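Cidus Everyday Insoles, Light Gray 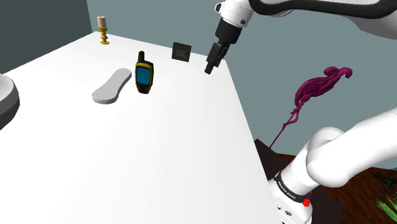
Light gray insole, shown with a candle and a small black speaker.

I started selling these after my own feet gave out on me. I was on a concrete floor all day in the shop and by closing time I was limping to the car. Hường Ông, who shares the unit with me, lent me her spare pair of Cidus and I never gave them back – sorry, Hường!

They come in one thickness, 6 mm at the heel, and they get thinner toward the toe so your shoes still fit. Take the old liner out first. If you leave it in you'll feel like you're standing on a mattress, and your heel will slip.

Sizes run US 5 to 14, no halves. Go up if you're in between and trim along the toe with regular kitchen scissors. Trim a little, try it, trim again (I ruined a pair being brave).

Wear them for a couple of hours a day the first week. Mine felt weird until day four or so, then I forgot they were in there.

Wash by hand in cool water and let them dry flat. No dryer, please, they curl.

Sold by the pair. Wide fit is out of stock until Brinex sends the next box – I ordered 100 pairs in April and I'm still waiting. Email me your size and I'll put you on the list.

Page updated May 21, 2022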